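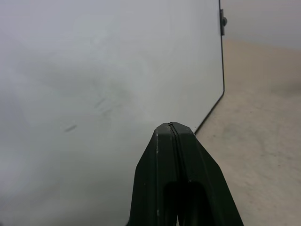 Liviu Ilie
Research Fellow in the History of Schooling, Cozma College

4. Erasing as classroom work

The earlier sections dealt with what pupils in the Kirska valley schools wrote on. I now want to turn to how they got rid of it, a subject I have come to love more than is probably reasonable. Historians of education have long been drawn to copybooks and exam papers because they survive. A slate carries at most its last lesson, and usually not even that. Yet for most of the schools in our sample the slate was where the bulk of daily writing took place, and every word of it had to be wiped away by someone.

The best evidence comes from the Kirska supply register of 1887, which Nest Foulkes found bound into the back of an unrelated volume of road accounts. It is a wonderful document! The clerk lists 200 slates, 100 slate sponges and a quantity of "rag, old, for boys." The mismatch between slates and sponges puzzled us for months. Foulkes first suggested that the order had been filled only in part, but the invoice pinned to the same page shows full delivery. The marginal note beside the sponges ("one to the bench, girls' side") settles the matter for at least half of the school. Girls shared a sponge between two. Boys were given rag, and to judge from the punishment book many used their sleeves.

Sleeves come up again and again. At the lower school a boy was kept in on a Monday for "spitting and wiping, after warning," and in October of the same year the teacher asked the parish for water pots, one for each of the eight benches. I read this request as the start of something we see more clearly later on: erasing becomes a timed and supervised act. By the next set of inspection notes, the teacher at Adus calls out "water," "wipe" and "show," and the inspector praises the class for doing all three without talking. Whole lessons could be paced this way. A slow wiper held up the bench, and slow wipers were noted by name.

It would be easy to treat these rules as plain discipline. I think they also tell us about how teachers understood mistakes. A wrong sum on paper stayed where it was and could be shown to a parent or an inspector. A wrong sum on slate had a life of a few minutes. Several teachers in the valley wrote warmly about this, and one at Adus told the inspector that her weakest pupils "try anything on the slate and nothing in the book." Modern readers will hear something familiar in her remark. The dry-erase board (Figure 3) belongs to a very different material world, with its markers and felt or foam erasers, but teachers we spoke to in the town of Skimuvura described the same willingness to try in almost the same terms. We did not set out to find this, and it delighted both of us.

One caution is needed. Our spoken evidence comes from teachers who volunteered, and all of them liked boards. The slate material leans the other way, toward complaint, as punishment books will. The two bodies of evidence should be read side by side and should not be averaged.

Figure 3. A framed whiteboard with red marker lines and a blue eraser.
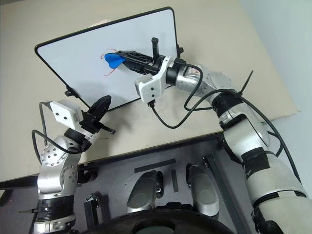
4.1 Dust, water and the cost of cleaning

Cleaning also had to be paid for. The Kirska accounts charge water carrying to the school fund in winter and to the parents in summer, an arrangement that nobody in the correspondence explains. Sponges were replaced yearly and rag was not entered again after the first order, so we assume it came from pupils' homes. Chalk dust first appears as a complaint once the large wall board arrives, and it is to that board that we turn next.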